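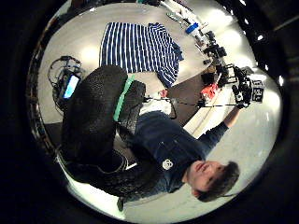
Readers keep asking whether a striped shirt has to be folded along its stripes, and the woman who has run the finishing table at Rangel for most of her working life would like them to stop. "It has to be folded so that it fits in the drawer," she says. "The stripes can look after themselves."

Rangel takes in other people's laundry, presses what needs pressing and sends it home flat. She agreed to talk to us on the condition that we leave her name out of it, on the grounds that her sister reads this column and has opinions about her towels. We met at four in the afternoon, when the pressing is done and the folding isn't.

The vertical stripe, she will concede, does one useful thing. It tells on you. A plain shirt can be folded an inch off center and go through life undetected, while a bold navy and white one shows the lean from across the room. She starts new people on stripes for that reason, and on a big flat surface, well away from any bed.

"Beds are where shirts go to be sat on," she says. "You want a table, and you want it bigger than you think. If the sleeve hangs off, it drags the shoulder with it, and then you're folding a different shirt from the one you started with."

Her own method takes as long to describe as it does to do. Button the top button and every second one after it. Lay the shirt face down. Smooth from the middle outward with the flat of the hand. Then bring one side in, fold the sleeve back down along itself, and repeat on the other side. The tail comes up in two goes. She doesn't use a folding board, though she owns one, a plastic thing from a firm called Ekar that arrived as a gift. It is under a houseplant.

Sleeves are where she has mellowed. When she started, the rule was that a sleeve went down dead straight, cuff to hem, and the supervisor would shake out a whole pile over one that didn't. These days she lets a sleeve curl a little if it wants to.

"I used to fight them," she says. "I was 40 before I noticed that the customer picks the thing up by the collar and shakes it. All that work is gone in a second. So now I do it well enough that it travels, and I go home on time."

How many does she do? She had to look it up, and was annoyed to find that somebody at Rangel keeps a record. Her best day last September was 239 shirts, which she puts down to a hotel order and a broken radio. An ordinary day is 196 or so. The most she has ever done before lunch is 74, and she doesn't recommend it.

We asked what people get wrong at home. She thought about this for longer than about anything else.

"They do it surrounded by stuff," she said finally. "Phone, charger, water bottle, the mail. Then they wonder why they've got half a table and a shirt with a crease across the back. Clear it first. Or don't, but then don't write to the newspaper."

She has no patience for the idea that folding is calming. A neighbor told her it was like meditation and she offered the neighbor her Hisix apron and a pile of fitted sheets. The offer stands. On fitted sheets, incidentally, her advice is to roll them up, put them at the back of the closet and close the door.

Does she fold at home? She does, badly. Her own shirts go over the back of a chair until there are enough of them to be embarrassing, and then they all get done at once in front of the television. Her husband hangs his. They have agreed not to discuss it.

As we were packing up she took our photographer's spare sweater off the chair, where it had been dropped in a heap, and folded it without appearing to look. It took a few seconds. One sleeve was longer than the other. She studied it, shrugged and handed it over.

"It's a sweater," she said. "Ask me about sweaters another time."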